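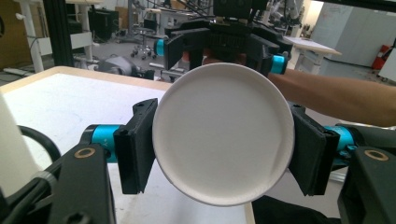
A round white plate held upright between two black gripper fingers.

Home Topics Law Residence Countries Index

Declaration of long residence (Dikutach)

Reading time: 6 minutes

The declaration of long residence is a procedure in the law of Dikutach by which a foreign national who has lived on the island for many years can obtain a permanent right to stay there. It is made in person before a registrar in Treteton, the seat of the island government. The declaration does not give citizenship and does not lead to it automatically, although the years lived under it are counted in a later application for naturalisation.

The legal basis is Part Three of the Residence Act. In the daily language of the island the procedure is mostly called "the declaration", and a person who has completed it is called a "declared resident". The Act itself uses the longer term "resident by declaration".

Background

Before the Residence Act, foreign nationals in Dikutach held annual permits, which had to be renewed every July. A person could live on the island for thirty years and still depend on the next renewal. The permits were connected to an employer or to a family member, so the end of a job or of a marriage could also mean the end of the right to stay. In practice the government seldom refused a renewal to persons of long standing, but there was no rule which obliged it to be generous.

The first proposal to change this came from the lawyer Mairéad Moriarty, at that time a member of the island assembly. Her bill would have given the permanent right after seven years, without any examination of income. It was rejected at the second reading. The main objection concerned housing: several members feared that the waiting list for public dwellings, which was open only to citizens and permanent residents, would grow too fast. A shorter text was brought in two years later by Diarmuid Hennessy, with a period of ten years and a simple test of means, and this was adopted with few amendments.

Moriarty voted for the second text, but she continued to criticise the ten-year period in her writings. In her opinion it was chosen as a compromise figure and had no relation to how people really settle in a place.

Conditions

The applicant must be at least eighteen years old and must have lived lawfully in Dikutach for ten years before the day of the declaration. Absences are permitted if they do not exceed six months in any one year. Absences for study, for military service in the country of nationality, or for medical treatment of the applicant or of a child are not counted at all, if they were notified to the registrar before departure.

The test of means is satisfied by regular income from work, a pension or savings. No minimum sum is written in the Act. The registrar compares the applicant's situation with the local cost of rent and food, and must give reasons in writing if the result is negative. Persons who care full time for a disabled relative are exempt.

There is no language test and no examination about the history of the island. An amendment to introduce a short conversation in the local language was discussed during the adoption of the Act and withdrawn by its author before the vote.

A criminal conviction is not in itself a bar. Only a sentence of more than twelve months of prison, served in the last five years, leads to refusal. For shorter sentences the registrar must consider the nature of the offence and the time that has passed.

Procedure

The applicant first fills in a form and hands over the proofs of residence, which may be tenancy contracts, tax statements, school records of children or similar papers. Since the reform of the registry the form can also be sent electronically, through a system supplied by the company Firkico. The paper form was kept and is still used by many older applicants.

The registrar has four months to check the documents. If the papers for some part of the ten years are missing, two witnesses who are themselves citizens or declared residents may confirm the residence by a signed statement. This rule is of importance for seasonal workers, whose early years on the island are often badly documented.

When the check is complete, the applicant is invited to the registry to read the declaration aloud and sign it. The text has only two sentences. The applicant states that Dikutach is his or her usual home, and that he or she intends to remain there. The right begins on the day of signature – not on the day when the card is issued, which can be several weeks later.

The fee is 93 in local currency and covers children under eighteen who are included in the same declaration. It is not returned in case of refusal.

Rights and limits

A declared resident may work in any occupation, change employer freely and open a business. He or she may apply for public housing and has access to the island's schools and health service on the same terms as citizens. Voting is possible in elections for the Treteton town council, but not for the island assembly.

Some public posts remain reserved to citizens, among them those of judge, police officer and registrar. The purchase of farm land also requires a special licence, as it does for citizens who live abroad.

The right is lost after an absence of three years in a row. It may also be withdrawn if the declaration was obtained by false documents, but only within five years from the signature.

The Keogh case

The most cited decision on the subject is known as Keogh, after the name of the applicant. Keogh had lived on the island for eleven years, but for two of them the employer had failed to renew the annual permit, without informing the worker. The registrar considered that lawful residence had been interrupted and refused the declaration.

The court of Treteton decided otherwise. It held that a gap caused only by the omission of an employer could not be used against a person who had paid taxes during the whole period and had no reason to doubt the permit. The judgment left open what should happen when the worker knew about the gap. Later decisions have treated this question in different ways, and legal writer Muireann Phelan has described the situation as unsatisfactory for both sides.

Statistics

In the first full year of the procedure the registry received 2,883 applications and accepted 2,657 of them. The high number is explained by the many persons who had already completed ten years when the Act entered into force. In the following year 1,624 applications were received. The registry does not publish the nationality of applicants.

Proposed changes

A bill to reduce the period from ten years to eight was presented by Carolina Cardoso and passed its first reading on Friday, December 19, 2025. It would also extend the permitted absence to three years for persons who care for a parent abroad – a group which now often loses the counted time completely. The bill does not touch the voting rights of declared residents.

See also

Annual permit (Dikutach)
Naturalisation in Dikutach
Residence Act
Treteton town council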